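Wovard releases Fendine 5, a puzzle game for desktop and mobile browsers

Grondham, July 29, 2021. Wovard has released Fendine 5, the new version of its single-player tile puzzle. The game runs in current desktop and mobile browsers and needs no plug-in or account. Players slide numbered tiles along fixed tracks to clear a board before the move counter reaches zero.

The release contains 300 levels, of which 40 are new. Existing levels have been reordered by difficulty, using completion data gathered during the open test in June. Saved progress from the previous version is carried over the first time the game is opened, provided that browser storage has not been cleared.

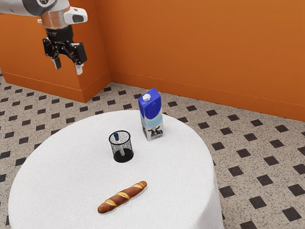
Move validation has been rewritten. Earlier versions checked a move after the tile had reached its new position, which allowed two tiles to occupy the same space when input was very fast. The check now takes place before the tile leaves its track. Players who hold a score obtained under the old rules will keep it, but it will be listed in a separate table.

"Most of the reports we received concerned input on touch screens," said Nidia Tamayo, lead programmer at Wovard. "A swipe is now read from its starting point and direction only. Its length has no effect."

The level editor, Cuervo, is included in the same download for the first time. Boards made in Cuervo can be exported as a short text code and loaded by any other player. Codes from the test version are not compatible and must be exported again.

Fendine 5 is free to play. The offline edition, build 2117, is available from the Wovard website.

Press contact: Marisol Arango, Wovard, Grondham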